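Telma Herrera on laundry robots, rental fees and the trouble with sleeves

I got to the Heltum workshop on a Monday at lunchtime, which was a mistake, as everyone was out getting sandwiches and I stood in the stairwell for a while reading a fire notice. When Telma Herrera came up the stairs she had a paper bag in one hand and a stack of folded T-shirts under the other arm, and she apologized for both.

I'd asked to talk to her about Zaker, the garment handling kit her team started renting out to small laundries, thrift stores and uniform services. I've written about warehouse robots here before and got a lot of mail asking when somebody would make one that does the washing. So, here we are! Sort of.

"It doesn't do the washing," Telma told me before I'd even sat down. "I want that in the first paragraph." (Sorry, Telma, third paragraph.) "It picks a garment up, finds the collar or the shoulders, and puts it where you want it. Hanger, rail, table, bin. You still need a washer and you still need a person."

What you get is two arms with a gripper on each, a camera at each wrist, a stand, a computer, and what she calls the boring box, which is full of cables, clamps and spare finger pads. It comes in a van. Someone from Heltum sets it up, spends the day with whoever is going to run it, and goes home. After that you're on the phone line, and the phone line is mostly Lalit Bhatt, who wrote the setup guide and who wandered in halfway through our talk with mustard on his cuff.

I asked why clothes are so hard. I thought I knew the answer, but I like hearing people explain their own problem.

"A box is the same box when you turn it over," Telma said. "You pick up a shirt by the wrong spot and you've got a different object. The sleeve's inside the body, the hem's on top of the collar, the logo's sideways. The first year we built everything around finding edges, and then somebody handed us a pleated skirt."

What happened with the skirt?

"We gave it back."

These days the kit is taught by doing. An operator drives the arms by hand through a job, the system records what the cameras saw and what the arms did, and after enough rounds it has a go on its own. Heltum ships Zaker with a base set of garments already learned, and customers add their own. Telma's advice is to plan on 200 recorded rounds for a new type of garment before you let it run while you're doing something else. Lalit thinks that's generous for towels and stingy for anything with straps. They had a small argument about this in front of me and I enjoyed it very much.

I wanted to know who is renting the thing, and I'd guessed hotels. Wrong. "Hotels have sheets, and there are already big machines for sheets," Telma said. "We get the people with mixed piles." Her favorite customer so far is a sports uniform service that goes by Skultau, which washes and rehangs team kit for rec leagues. They sent her a crate of 516 items to test on before they would sign anything. Shorts, socks, jerseys, warmup tops, goalkeeper shirts with padding in the elbows.

"Jerseys I would have called easy," she said. "No sleeves! I was thrilled. But they're slippery, they're heavy where the printing is, and the armholes look a lot like the neck when the thing's hanging crooked. The arm would go for the armhole every time, very confident about it."

Lalit put it another way. "People read the word on the front and know which way up it is. We thought the letters would help the system too. They did help, on that one team's jerseys. Then you hand it another team and it's lost, so we had to mix in lots of different ones, and plain ones, and some inside out."
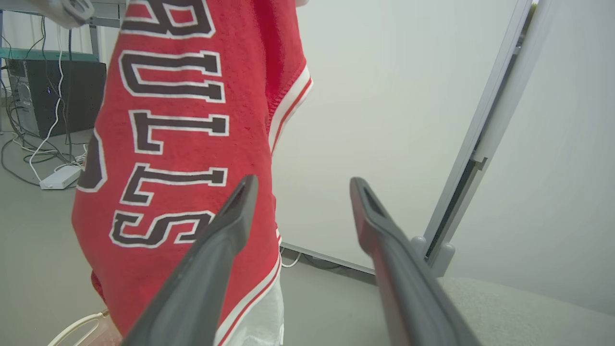

A Bulls jersey hanging sideways, from the gripper's point of view.

I asked to see what the operator sees, and the wrist view surprised me. You're right down in it. The fingers come up from the bottom of the picture and the fabric takes up a big piece of whatever is left, and it took me a second to work out which bit was the hem and which was the armhole band. Both are white with a red stripe! I said this out loud and Telma pointed at me as if I'd finally passed something.

"You see? And you've been wearing shirts your whole life."

She let me have a turn at driving. I won't go on about it, except to say that I needed a lot of tries to pinch a seam and that Lalit was very kind. The controls are a pair of handles that you squeeze, and they're lighter than I expected. My shoulders were sore the next day all the same. If you rent one of these, get a good chair and put two people on it in turns. The setup guide says so as well, on a page I gather most customers skip.

Now for the complaints, and I did ask for them. Telma keeps a list. Customers say the kit is slow, and she agrees. A person who hangs shirts for a living will beat it easily and will chat while doing it. Customers also say it takes up too much floor, and that the cables are a pain, and she agrees with that too. The next stand is supposed to route the wiring through the legs. The finger pads wear down and have to be swapped, and the swapping tool is small and easy to lose. (Lalit had one on his key ring.)

The one she argues with is the price. Heltum won't sell Zaker outright, only rent it, with a minimum of 13 weeks. I told her that seemed like a long time for a shop that just wants to find out whether it works for them.

"It's as short as I can make it and still be fair to them," she said. "The first few weeks you're teaching. If I took it back after a month you'd have paid me to let you do my homework."

Who owns what gets recorded, then? I've had readers ask me that about every gadget I cover. The contract has a box for it, she said. Tick it and your recordings go into the shared set, and your rental drops a bit. Leave it empty and they stay on your computer. Almost 200 hours of shared recordings have come in so far from shops that ticked it, and she'd like more in wool.

There is a cheaper kit on the market, Bravo, with one arm and a suction cup where the fingers would be. I'd tried it in the spring and thought it was fine on flat stuff. Telma was polite about it. "If you do napkins, get that one. I've told people to get that one." Lalit looked at the ceiling.

So would I rent a Zaker? I don't run a laundry, but my sister-in-law has a consignment store with a back room full of bags, and I called her from the car. She asked three things. Could it do zippers? Could it tell a stain from a pattern? Could it work on Sundays? I had to say no to the first, no to the second, and yes to the third, provided somebody is there to hit the stop button. She said she'd think about it, and then she asked if I could come in and help with the bags.

For a place with a steady flow of similar things on hangers – jerseys, scrubs, choir shirts – I can see it paying its way by the end of the rental, mostly by letting one person do the hanging and the front counter on a slow afternoon. For a small shop where every bag is a mystery, I'd wait for the next version. Telma said October for that, and Lalit, behind her, held his hand out flat and wobbled it.

If you have questions for them, put them in the comments and I'll pass them along. And yes, I did ask about fitted sheets. "Please don't," Telma said, and went to eat her sandwich.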